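Renting a storage unit, two months in

27 Apr 2018

In February I moved into a smaller apartment and rented a storage unit at Jasteck, out past the rail yard. I had 2 quotes. Itura wanted a full year up front, and Jasteck let me go month to month, so I went with Jasteck. A few people have asked how it's going.

The unit is dry and the lights work. I was told to bring my own padlock, and the office sells them at twice the hardware store price. Buy one before you go.

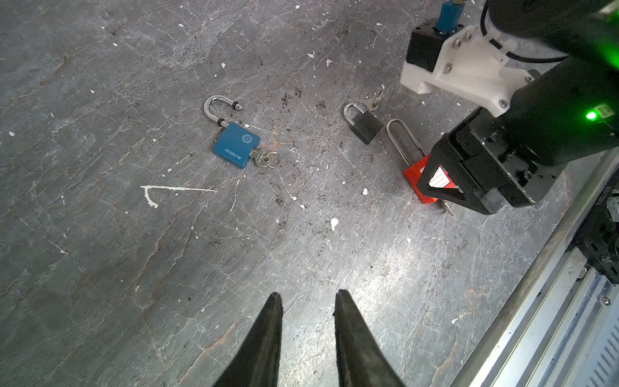

Yakubu wrote in the comments last time that month to month is fine until they raise the rate on you, and that it happened to him in his third month with a week's warning. I went back and read my contract. They have to give thirty days, in writing. I'd still check yours.

What I got wrong was the packing. I put the winter clothes in first and the kitchen boxes in front, and of course it snowed again. I had to pull out nearly everything to reach one coat. Now there's a narrow path down the left side — it costs me some room, but I can get to the back wall.

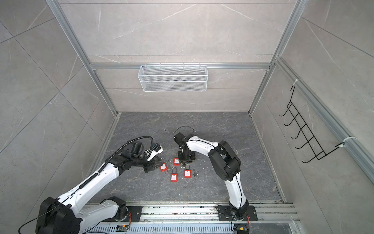 I also wrote on only one side of each box, and half of them ended up facing the wrong way. Write on all the sides and the top.

The gate code is another thing. Mine is long and I kept forgetting it, so it now lives on a card in my wallet with the unit number left off. The spare key went to my sister. If you lose both keys, the office will cut the lock off and charge you for it.

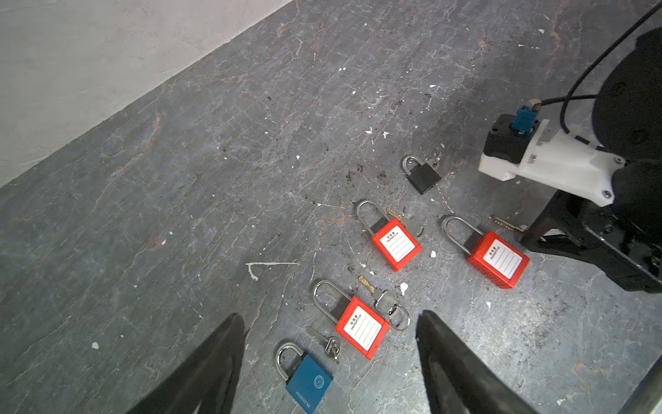
What I'm getting rid of

The big desk, first of all. It won't fit in the new place and I don't want to pay monthly to keep it. The two bookcases can go too. I'm keeping the records and the tent.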